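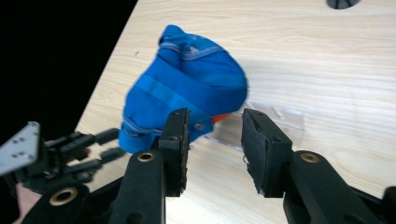 Plollmont Robotics Club: Questions We Keep Getting

Do I need to know how to code?
No. You need to be able to pick up a piece of cloth 21 times in a row without sighing into the microphone.

So what do new members do?
Mostly grippers, one in each hand, folding and flattening things on a table. It looks like a very slow magic act.

How many recordings do you need?
Our goal for the Trorport meet in August is 1000. We have 860. The Flinberg team says it has 1130, and says it often.

Why cloth?
A block stays the shape you left it. Cloth has opinions.

Can I bring my own shirt?
Yes, if you're at peace with never seeing it flat again.

What is Kwofie?
The program that learns from our recordings. It has picked up our bad habits first.

The foam on my gripper is coming off. Should I report it?
Is it still gripping? Then no. New pads are in the second drawer, under the old pads.

Last updated February 17, 2024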